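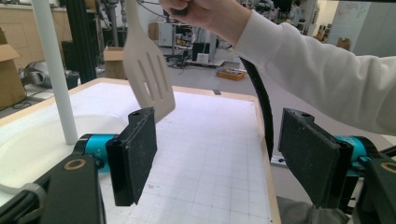

Spatula, sweatshirt sleeve, Friday.

Okay, so I have had the new Clarko record on in the kitchen all week and I need to talk about it with somebody, and that somebody is you! My friend Jad Daher sent me the first single back in December and I sort of shrugged at it (sorry, Jad). Then the whole album came out and I played it twice before I even got my shoes off.

The one I keep going back to is "Wesania." It starts with just Frøydis Moen and a piano, so quiet you can hear the pedal creak, and then the drums come in and I get goosebumps every single time.

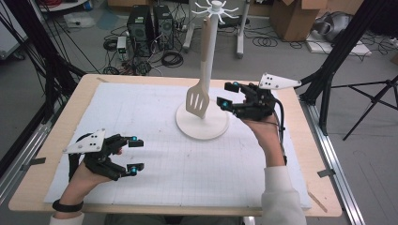 Seeing them at Skaltow

We drove 70 miles to see them play the Skaltow, a sweet old room with terrible parking and very good popcorn. Gunnel Viklund opened, all by herself with a banjo, 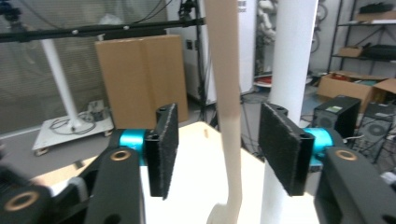 and I bought her CD at the break before I'd even found my seat again. Then Clarko played for two hours straight, and they did "Wesania" second to last, with the whole crowd singing the low part.
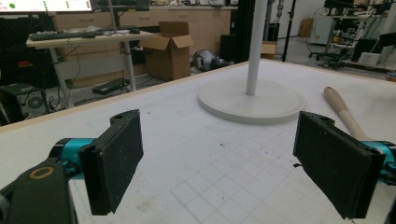 What to play first

Start with "Wesania," then "Ekström," then go back and let the whole thing run. And if they come anywhere near you, please go, and tell me what they opened with!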